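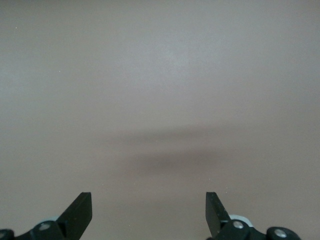 Matte, pale, somewhere between gray and mauve, with one tiny light speck toward the upper left.

Matte surfaces: how to live with one

I picked a flat, dusty, grayish-mauve finish for the long worktop in the back room. The card in the paint store called it Drerncombe. My sister called it "primer." It has been down since November, and I have learned more about wiping than a grown adult should need to know.

Most of what follows applies to any flat painted or matte-coated surface: tabletops, shelves, closet doors, the top of that dresser you redid over a long weekend and are now afraid to touch.

Check it with the lights wrong

A matte surface under a ceiling light looks clean. So does a parking lot from an airplane. Turn off the overhead, set a lamp down low at one end, and look along the top from the other end. Crumbs get shadows. Dried drips get shadows. Your own hand gets a big blurry one, so move it out of the way before you start scrubbing at it. I scrubbed at mine for longer than I care to say.

The color will wander too. Mine goes silvery lavender in one spot and brownish pink in another, and it's all the same can. If you're trying to decide whether you have a stain, walk around to the other side. A stain stays put. If it moves when you do, leave it alone and go have lunch.

Dust first, always dry

Dry microfiber cloth, folded in four, straight strokes. Turn to a fresh side when the one you're on looks gray. Going in wet on a dusty matte top makes a thin paste, and the paste settles into the finish and dries there as a sort of cloud.

No feather dusters. A feather dusters' whole talent is relocation.

For a single stubborn speck, try these in order and stop when one works:

A dry fingertip.
The corner of a barely damp cloth.
A bit of masking tape, sticky side down, patted and lifted.
A plastic card held nearly flat.

If none of that shifts it, the speck may be in the paint, in which case it lives there now. Picking at it with a fingernail gives you a shiny dot with a speck in the middle.

The washing part

Half a teaspoon of plain dish soap in a quart of lukewarm water. Wring the cloth until you are sure it's dry enough, then wring it again. Wipe, follow with a cloth dipped in clean water and wrung just as hard, then dry with a towel. Do the whole top from end to end, even if only one corner is dirty. Cleaning one corner of a matte surface leaves you with a clean corner, which you will then look at every day.

Rizwan Majumder, who painted my cabinets and has opinions, wants me to mention that fresh paint should be left alone for a good while before any washing. The can will give you a number of days. He adds a week. I put a coffee mug down on day 8 and can show you where.

Things that will make it shiny

Shine is the enemy and it's permanent. Once a flat finish is buffed, you can't un-buff it, you can only repaint.

White foam erasers. They're very fine sandpaper with good publicity.
Furniture polish, any kind, including the bottle of Faloso lemon my aunt sends me home with.
Rubbing in little circles. Everyone does it, it feels thorough, and it leaves little circles.
The green side of the sponge.
Sliding things. Lift the toaster. Lift the sewing machine. Yes, I know what it weighs.

Grease

Flat paint drinks oil, so speed counts. Blot with a paper towel, don't wipe. Then cover the spot with cornstarch, leave it overnight, and brush it off with a soft dry brush in the morning. My butter incident took two rounds and still shows if you know where to look, and I've stopped telling guests where to look.

Scuffs

Black marks from shoe soles, rubber feet and cords often come up with an ordinary pencil eraser, the soft white kind, used very lightly. Try it somewhere hidden first. I say that because I tried it in the exact center.

Felt pads under anything that lives on the surface. Buy more than you need. They come off in the night and go wherever they go.

Touching up

Keep the leftover paint in a small jar filled right to the top, with the color name and the room written on the lid. I had a jar marked only "507," and it took me most of a Tuesday to work out that it was the hallway.

Use a small foam roller even for small spots. A brush leaves strokes, and a flat finish in a low light will show you every one. Feather the edges out thin and let it dry fully before passing judgment, because wet paint is the wrong color on purpose, to frighten you. If there are more than three or four spots to touch up, roll the whole top. It takes about 13 minutes and you'll stop thinking about it.

Was it worth it?

Nusrat Liyanage wrote in after the last page to ask if she should go matte for her own craft table, and whether a clear coat would save her the trouble. A flat clear coat helps a good deal with washing and a little with grease. It also shifts the color some, so do a test board and look at it in the morning and again at night. If the table will see glue, ink or children, get satin and be happy.

I'd do mine the same way again. It looks wonderful with nothing on it. I am trying to find somewhere else to put everything.

Next up: getting label gunk off jars, including the Duda ones with the label that comes away in a hundred pieces.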